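Chapter 7
Taxing Wealth: Proposals and Obstacles

Most tax systems reach income when it is paid and property when it is sold. A net wealth tax works on a different base: the market value of everything a household owns, minus what it owes, measured once a year. This chapter examines why candidates propose such taxes and why legislatures seldom pass them.
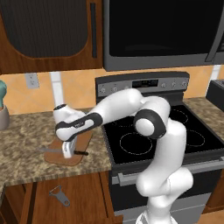 Valuation is the first obstacle. Listed shares carry a daily price, but private companies, art and household goods do not. A strict statute would reach the contents of a kitchen, down to the knife on its cutting board, and so most drafts exempt personal effects below a set value. Exemptions narrow the base — and invite owners to move assets into the exempt class.

The second obstacle is political. Vincze and Pathirana argue that voters favor the tax in principle but divide once rates and thresholds are stated. The Ospina bill, discussed in Section 3, lost 60 percent of its projected revenue to amendments before its final reading in May.

Key terms: net wealth, tax base, threshold, exemption, liquidity.

Section 1 defines the base and compares it with that of the estate tax.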